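From: Lavanya Marar
Date: Sep 29, 2022
Subject: Re: [trondel-users] wrist pose drift when both grippers are close

On Thursday morning, Segundo Restrepo wrote:
> We trained on 900 demos and the policy still fumbles
> handovers. One-handed tasks are fine. Is it the tags or
> is it us?
> Segundo

Bit of both, I'm afraid. Marleny and I had the same trouble with the Lurkell set. Out of 80 handovers the policy dropped 19, nearly all at the moment the second hand comes in. 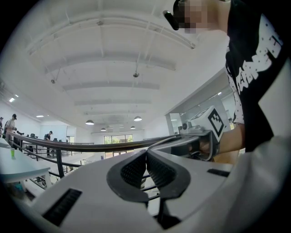
What helped was to stop trusting the global pose of each gripper and train on the relative pose between the two. Slow drift in the shared map mostly cancels. Fast drift doesn't, and we threw those demos out, with much grumbling from the people who had recorded them.

Roxana reran it on over 2,000 demos and the gain held up, except on the cup task, which remains a disgrace. Her filter script is in the Inga repo under tools – read the comments before you run it, the default threshold is in meters and you will want it smaller.

Could you post a histogram of your tag reprojection error? If it has two humps, check the calibration before you collect anything else. We checked ours in December, after collecting everything else.

Lavanya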